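The house on Stemby Road sold in March 2021, and that left Benjie Castillo with his aunt's kitchen to empty. He did the big things first. The stove went to a cousin in Arnham. The curtains went in the trash. By the second day he was down to the utensils, which had filled one deep drawer since before he was born.

His sister had told him to sort them by kind and not by who wanted what. If you start with who wants what, she said, you will still be standing there in April. So he set three gray plastic bins at the back of the white table and pulled the drawer all the way out.

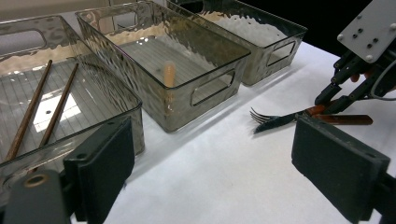
## Chopsticks

They were dark brown, and she had used them for everything except eating. She turned bacon with them. She checked cakes. Once she had fished a ring out of the bathroom drain with one and then washed it and put it back in the drawer, and his uncle, who saw this, ate with his hands for a week.

Benjie had lived with the two of them for a year when he was nineteen and working at the Traltton warehouse. He came in at six in the morning and she was always up. She would be at the stove with her back to him, and she would say, "Eggs," and he would say, "Please," and that was most of what they said to each other on a weekday. He paid her 445 dollars a month. When he moved out she gave him an envelope with all of it inside, less the price of a pair of work boots she said he had ruined her floor with.

He still had the boots.

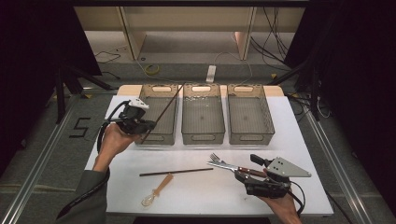

The fork and the knife took longer. They had brown handles, and as far as he knew they were the last of a set his uncle had won at a raffle in Sison. His uncle had talked about that raffle for years. The ticket was number 737, and he played that number on everything afterward and never won again.

His sister called while he was holding them.

"Did you find the good ones?" she said.

"I found a fork and a knife."

"That's all?"

"So far."

She was quiet. He could hear her television.

"She lent them out," his sister said. "Church suppers. She never wrote down who took what."

"Do you want them?"

"What would I do with one fork?"

"Eat," he said.

She laughed, and then she said she would think about it, and they talked for a while about the closing date and whether the buyers would pay the extra 800 for the shed. He said he doubted it. She said to ask anyway.
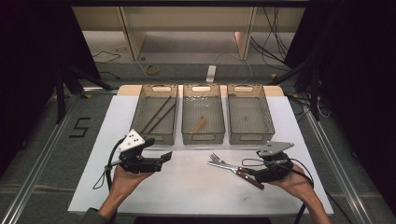

## What went in the car

He asked about the shed. The buyers offered nothing and then, an hour later, took it for the 800.

His sister decided on the fork. Benjie kept the knife and the chopsticks and wrapped them in a dish towel on the passenger seat. He drove home the long way, past the warehouse, where the night shift was parking. The next morning he was up at six. He put a pan on the stove and turned the bacon with the chopsticks, and burned it on one side.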